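Stop Putting the Serial Number on the Lid
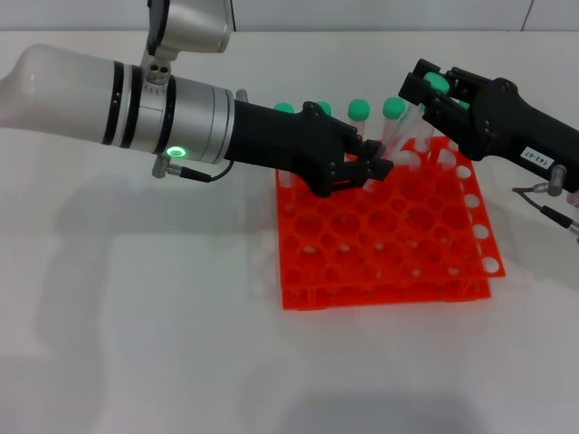 Most sample losses in small laboratories are labeling losses. The tube is intact, the contents are within their storage limits, and the record exists. What has failed is the link between them, and in my experience the cause is usually a decision made at the purchasing stage about where the identifier goes.

I have worked in water and soil testing long enough to have used all three common placements: cap, side wall, and base. My position is that the cap should never carry the primary identifier. I would extend that to jars, bottles and any other container with a removable closure.

The argument for cap labels is speed. A technician can read a full rack from above without lifting anything. At the Plemlow site we ran cap labels on the routine nitrate work for this reason, and it did save time at intake. The cost appeared later in the process, where it was harder to assign. A cap comes off at least twice in a normal nitrate run, once for the aliquot and once for preservation. Each removal separates the identifier from the material. If two tubes are open on the bench at the same time, the chain of identity depends on the memory of the person holding the caps.

In July we audited 174 stored tubes against their worksheets. Eight could not be reconciled. All eight had legible labels, and all eight labels were on caps. In six cases the tube and cap came from different lots, visible from a slight difference in thread height. The results attached to those samples were withdrawn and the clients were offered a repeat.

The usual response to a finding like this is retraining. The procedure is rewritten to say that only one tube may be open at a time, and everybody signs it. I have signed several such procedures. They hold for a few months and then the spring backlog arrives. A control that works only at low volume should be recorded as a partial control, and most quality manuals have no column for that.

Side wall labels have their own problems. They wrap, which means part of the text is always facing away. On narrow tubes a linear barcode printed around the circumference will not scan reliably, because the curvature compresses the outer bars. The fix is to print the code along the length of the tube, in the ladder orientation, and to keep the human-readable number next to it in the same direction. Label stock matters more than printer choice. Paper labels with general purpose adhesive begin to lift after a few freeze cycles. The Brernden cryogenic stock we moved to is more expensive by the roll and has stayed down so far, provided it is applied to a dry tube at room temperature. Applied to a cold tube, it comes off like anything else.

Base codes are the best technical solution if the supplier etches them at manufacture. They cannot be swapped and they cannot peel. They also cannot be read without a scanner or a mirror, so they do not replace a side label. They back it up. A laboratory that can afford both should have both.

There is a second objection to side labels, which is that they slow down picking from a full rack. This is true. I would answer it with position mapping. Each rack gets an identifier, each position gets a row and column, and the software tells the technician where to reach. The side label is then used to confirm the pick. The Trotham module in our sample database does this adequately, although its search screen returns only 30 rows at a time and a full freezer shelf runs well past that.

A colored dot on the cap is acceptable. It may indicate the project, the hazard class or the month of receipt. It must not be unique to the sample. Once a cap carries unique information, people will read it and stop reading the tube.

The Oda tubes we now buy have a frosted write-on panel on the side and a smooth cap that takes ink poorly. I consider the smooth cap a useful feature. The price difference over our previous tube was small enough that it did not need a separate approval. Old stock with printed caps is still in the second freezer, 68 tubes at the last check, and will stay there until its retention period runs out.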